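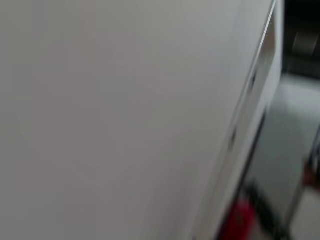 Domercombe, August

Category: Furniture care > Cabinets and panels

5. Cleaning the smooth pale surfaces

Please read the full section before you begin. The work takes 19 minutes for one cabinet of usual size, and the surface must then rest before you put things on it.

5.1 Take a soft cotton cloth, one bowl of lukewarm water and a small quantity of Godby mild soap.

5.2 Wipe the flat surface first, from the top to the bottom. Do not make circles, they leave marks that you will see in the evening light.

5.3 Continue with the edges. Where the panel has a bright trim, follow it with a cloth folded 2 times. Press only lightly.

5.4 If there are small gaps in the edge, clean them with a dry brush. Water must not stay inside.

CAUTION: Do not use scouring powder or any cleaner with alcohol. The smooth finish becomes dull and this can not be repaired.

5.5 Dry everything with a second cloth. Let it stand for 50 minutes.

Note: A flat top of the same pale color is cleaned in the same way, but begin at the far side and work toward yourself. At a joint between two panels, wipe along the line and never across.

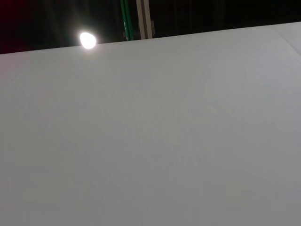
Catlow wrote to us that the soap left a gray film on the top, and that a second wipe with clear water took it away on the same Monday. We agree with this, and we recommend it in places with hard water.

5.6 Repeat the cleaning every 9 weeks.

Contact Kuhlmann Customer Service | © Kuhlmann | Back to top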